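I have spent most of December writing the house rules for a robot cell that moves one part from a belt to a bin. A thread, for the five people on earth who enjoy this sort of thing.

Background: our line at the Altdale site has a humanoid upper body from Jiletti, a belt from Zumeck, and a rulebook from a previous integrator that was mostly a photocopy of the rulebook for a palletizer. It told us to secure all pallets. We own no pallets.

So I started over. I have numbered the posts so you can argue with me by number, as my coworkers do.

1/ The belt does not start because the robot is ready. The belt starts because a person pressed the button, and that person can see the whole belt from where the button is. We moved the button. It used to be behind a door.

2/ One part on the belt at a time until the pick has been signed off. Yes, it's slow. Yes, I know what the brochure says about throughput. The brochure was shot somewhere with nicer carpet.

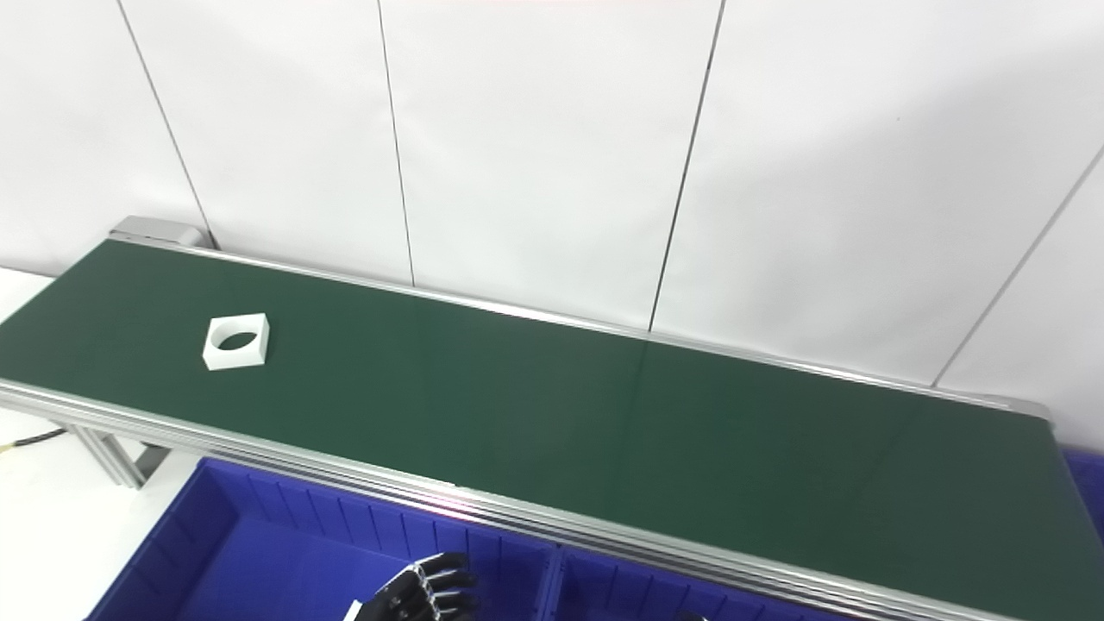
3/ Part orientation is not your friend. Our white square blocks with the hole in them never land lined up with the belt, and the old procedure assumed they would. The new wording is "any rotation, flat on its face." If your test only passes with the part placed neatly by an engineer holding his breath, you have tested the engineer.

4/ Bins go in the same place every time, and the place is marked. I wanted tape on the floor. Casado, the firm that audits us, wanted a fixed stop. Casado was right, and I have now said so in public, so they can stop forwarding me the email.

5/ Fingers are pinch points. People hear "hand" and get weirdly relaxed. They'll stand well back from a two-jaw clamp and then reach right past a set of jointed fingers to straighten a part. Same rule for both: if it has power, your hand stays out of the bin and off the belt.

6/ Cables get routed, tied and checked at the start of the shift. "It's always been like that" is not a cable management standard. I looked it up.

7/ Log the drops. All of them. Especially the one where the part bounced into the correct bin and everyone cheered. That is a drop. I don't care how good it looked.

8/ After any change to the gripper, the belt speed or the bin position, you go back to slow mode and earn your way out again. For us that's 2,000 clean picks. Someone asked if we could count the picks from before the change. Someone is very optimistic.

9/ The stop button gets pressed on purpose every morning at 6, before coffee, by whoever opens up. A stop button that has only ever been admired is a decoration.

Things I took out of the draft: a dress code, a paragraph defining "robot," and a flowchart with 2 boxes that pointed at each other.

The whole thing now fits on one sheet, both sides, and it hangs next to the button from post 1. The palletizer rulebook is propping up a monitor.

Replies are open. If you're about to tell me a formal risk assessment covers all this, yes, we did one, it's in the binder, and I would love to know who on your night shift has read yours.

Also, several of you have asked whether rule 2 applies to demos for visitors. It applies double to demos for visitors.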